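3 材料与方法

3.1 样本来源与分组

本研究所用串珠饰件取自Tendonach工坊的库存与Hellance收藏的对照组,共计556件。两批样本在入库前均未作表面封护处理,珠料以玻璃珠为主,少量为树脂珠;穿线材料包括聚酰胺单丝、涤纶复丝与蜡处理棉线。为避免不同穿线工艺之间的混淆,分组时首先依据穿线材料划分大类,再依据结构形式划分为平面圆形件、链状件与立体件。平面圆形件在样本中所占比例最高,也是后续松弛测试的主要对象。

样本的登记信息包括来源编号、入库季节、储存位置与既往修补记录。修补记录不完整的样本仍予保留,但在统计模型中以独立的指示变量标识。对于来源编号缺失的样本,仅用于形态学比较,不参与老化速率的估计。Hellance对照组的储存环境较为稳定,而Tendonach库存曾经历一次库房搬迁,搬迁期间的温湿度记录缺失,这一差异在3.4节中作为随机效应处理。

3.2 结构描述参数

对平面圆形件,定义外环、内区与背衬三个结构单元。外环指最外侧由珠粒首尾相接形成的闭合圈;内区指外环以内的全部珠粒;背衬指用于固定或悬挂饰件的附加部件,可为织物、皮革或塑料片。三者之间的连接方式对整体刚度影响显著。已有的经验表明,外环闭合线的张力一旦下降,内区珠粒将发生径向位移,表现为珠间隙不均与局部翘曲。

设外环珠粒中心所在圆的拟合半径为R,第i粒珠中心到拟合圆心的距离为r(i),则外环偏离度D定义为r(i)与R之差的均方根除以R。D为无量纲量,便于在不同尺寸的饰件之间比较。对于内区,以相邻珠粒中心距的变异系数C作为排列均匀性的指标。C对单粒珠缺失较为敏感,因此计算前须先剔除缺失位置的邻接对,否则会高估整体的松弛程度。

翘曲量W取饰件静置于平板时正面珠粒顶点高度的极差。背衬为硬质塑料片时,W通常由背衬与珠面之间的固定点分布决定;背衬为织物时,W则更多反映穿线张力的不均。两种情形不宜合并分析。

颜色不作为结构参数,但在图像分割中具有实际意义。外环与内区颜色反差大的样本,其边界可由单一阈值直接提取;同色样本则需借助珠粒阴影或人工标注。珠粒表面的镜面反射是分割误差的主要来源,透明珠尤甚。本研究采用交叉偏振照明抑制反射,并在每批次开始前以标准色板校正白平衡。

3.3 加速老化条件

加速老化在Blackburn型恒温恒湿箱中进行,总时长2000小时。箱内设3个温度水平,各水平的相对湿度保持一致,以便将温度效应单独分离。样本平放于惰性支撑网上,珠面朝上,件与件之间留有间隔,避免挥发性增塑剂的交叉迁移。支撑网在使用前以去离子水清洗并充分干燥。

每一取样时间点取出的样本先在标准环境中平衡,再进行尺寸测量与称重。平衡时间不足会导致棉线样本的质量读数偏高,且偏差方向与湿度历史有关。聚酰胺单丝样本同样存在吸湿效应,但达到平衡所需的时间短于棉线。涤纶复丝的吸湿率很低,可作为内部参照,用以判断测量环境是否发生漂移。

为考察载荷的影响,另设2组悬挂样本,一组仅承受自重,另一组在背衬下缘附加恒定配重。悬挂点统一设在背衬上缘的原有孔位;无原有孔位的样本不作打孔处理,仅归入平放组。这一做法使悬挂组在背衬类型上略偏向于塑料片,分析时以背衬类型作为协变量加以控制。

老化过程中不更换箱内位置。预实验曾尝试按固定顺序轮换样本位置,发现搬动引起的珠粒扰动大于箱内温度梯度带来的差异,故正式实验取消轮换,改以箱内位置的分层随机分配控制梯度影响。

3.4 测量与统计模型

尺寸测量采用正射图像配合接触式高度规。图像用于计算D与C,高度规用于计算W。每件样本由同一名操作者在互不相邻的时段重复测量,两次结果的差异超过预设容差时进行第三次测量并取中位数。重复性分析显示,D的操作者内误差明显小于C,其原因在于拟合圆对单粒珠定位误差具有平均作用。

线材张力无法在不拆解的条件下直接测得,本研究以低载荷压入响应作为替代指标。压头作用于外环相邻两珠之间的线段,记录位移随载荷的变化,取初始线性段斜率作为相对刚度S。对于珠间隙过小、压头无法接触线段的样本,S记为缺失。缺失并非完全随机,多见于新近穿制、排列紧密的饰件,因此在模型中采用选择模型进行校正,并以删除缺失样本的结果作为敏感性分析。

老化速率以线性混合模型估计,固定效应包括温度、穿线材料、背衬类型与载荷状态,随机效应包括来源批次与箱内位置。温度依赖关系按阿伦尼乌斯形式引入。对蜡处理棉线而言,蜡层在较高温度水平下可能软化并重新分布,单一活化能的假定未必成立,故对该类样本另行拟合分段模型。

平面圆形件的外观见图1。 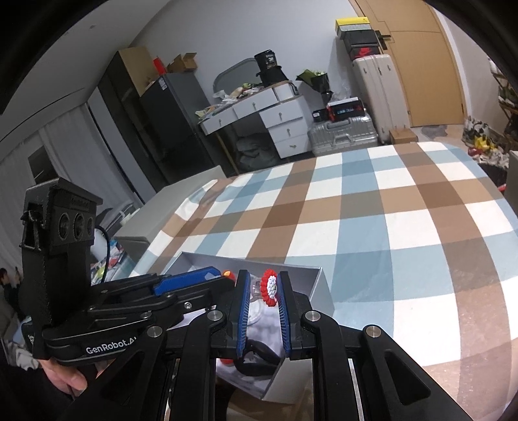
图1 红白两色串珠圆形饰件,外环为红色珠,中心为白色珠,后接透明塑料件

模型选择以赤池信息量准则为主,辅以残差的分布检验。对S的残差进行检查时发现轻度右偏,经对数变换后基本消除;D与C未作变换。多重比较采用逐步校正法,显著性水平在全部检验中保持一致。所有计算由Skemari程序包完成,分析脚本的最终版本冻结于2018年6月2日,此后仅修正注释与变量命名,未改动任何估计步骤。

3.5 异常样本的处理

老化期间发生断线的样本不再参与尺寸参数的计算,但其断裂时间作为删失数据的补充进入生存分析。断裂位置按外环、内区与背衬连接处分别登记。若断裂发生在取样时间点之间,则以区间删失处理,区间的上下限取前后两次检查的时刻。断裂后散落的珠粒经收集称重,与初始质量核对,以排除珠粒在断裂前已经缺失的可能。

珠孔边缘的锐利程度是断线的潜在诱因之一。对断裂样本逐件抽取断口邻近的珠粒,在体视显微镜下观察孔缘形貌,按光滑、轻度崩缺与明显崩缺分级。未断裂样本无法在不拆解的条件下作同等观察,因此该分级仅用于描述,不纳入回归模型。

塑料背衬在高温组可能出现轻微变形。背衬变形会直接抬高W,却未必对应穿线松弛。为区分两种机制,对背衬边缘另取高度基准,以扣除背衬自身形变后的残余翘曲W'作为分析变量。当背衬边缘不可见或被珠粒覆盖时,W'不作计算,仅报告W。织物背衬的样本不适用此项修正。

3.6 适用范围

上述方法针对单层平面结构建立。双层或填充结构的饰件,其内部支撑会部分承担外环张力,D与S之间的对应关系随之减弱,直接套用会低估线材的劣化程度。链状件因缺少闭合外环,D无定义,仅可比较C与S。立体件的高度基准难以统一,本文只报告其断线时间,不报告翘曲量。下一节先给出平放组的结果,再讨论悬挂载荷对聚酰胺单丝蠕变的影响。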